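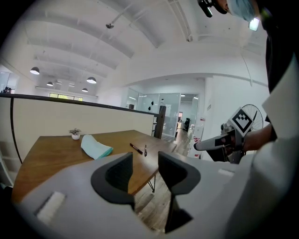

Left-hand view, cloth and marker task, with the other gripper coming in from the right.

So I finally sat down on Friday and rewrote the tool that lines up our two gripper streams, and I have a lot of feelings about it, most of them good!

A bit of background for anyone who missed the January post. Fevine is the little pipeline I've been building with Benito Montoya. Recordings go in one end and something a policy can train on comes out the other. Each hand has its own camera and its own clock, and the two clocks don't agree. They start apart and then they drift, and if you don't fix that, your model learns that the right hand closes a little before the left hand has got anywhere near the cloth. The old version of the tool was called Losgate (Benito names things, I just type them) and it did one thing: find the start beep in each stream, subtract, done. Great for short clips. Terrible for long ones, where by the end the two hands were living in different time zones.

The new one is called Kakley and it leans on the square marker on top of the gripper. Any time one camera can see the other gripper's marker, I get a pose for it, and I can compare how that marker moved with how the other gripper thinks it moved. Slide one curve along the other until they match and you have your offset. Do that over and over through the recording and you get the drift too, for free. I know I'm not the first person to do this, but I was so pleased when the first plot came out as a nice straight line that I made my sister look at it over the phone. She was very kind about it.

The annoying part was the windows. My first try used a window of 300 frames, and that works fine when both hands are waving around. But people folding cloth hold still a lot! If nobody moves, every offset looks equally good, and the solver just picks one and acts very sure of itself. I spent most of the afternoon staring at one spot where the offset jumped by 34 frames and then jumped right back, and it was exactly this. Now the window has to contain enough motion before it gets a vote, and everything in between is filled in from the line fit.

The other thing I fixed was the marker detector, which hated glowing lamps. Anything bright behind the marker and the corners would wobble, the pose would flip, and the gripper would teleport to the far side of the table for one frame. I tried cleverer corner refinement for ages – no real change. What worked was dumb: keep both possible poses from the solver and pick whichever one is closer to the last good one. Four lines of code. I'm a little bitter.

Then I ran the whole thing on the Abreu set, all 734 recordings, and went to make dinner. When I came back 2 had failed. One had no start beep, which Kakley isn't even supposed to need anymore (I'd left an old check in, oops). The other had hardly any marker sightings, so there was nothing to match on and it quite rightly gave up. I'd much prefer an error to a bad guess, so that one stays an error.

Still on my list: rolling the drift estimate into the config file so it doesn't get recomputed every single time, and a viewer that shows both hands side by side with a scrub bar. Benito wants the viewer in the browser. I want it in the terminal with tiny ugly plots. We'll see who gets there first – he has a head start, but I've got next weekend free and a new bag of coffee.

If you've done marker-based sync with a different motion check, leave me a comment. Mine is just summed speed over the window with a cutoff I picked by squinting at plots, and I'd love to steal something better.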